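How to Macerate Strawberries

If your berries came home a little tart, don't give up on them, because sugar and a bit of patience will do wonders. I start with 700 grams, rinsed and patted dry before the green tops come off.

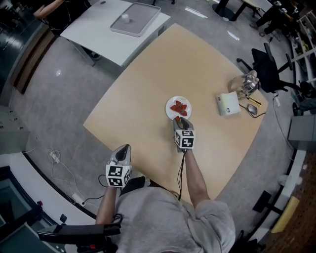 Sugar goes on last, after all your cutting is done. Take the bigger berries down to quarters and leave the tiny ones in halves (my mother sliced hers paper thin, and they always went to mush on her!). Wedges like the ones piled on the round white plate are my favorite, nice and chunky on a spoon. Tip everything into a deep bowl, sprinkle over 100 grams of sugar and a squeeze of lemon, and stir gently.

Cover and chill for an hour, stirring once, then spoon over shortcake.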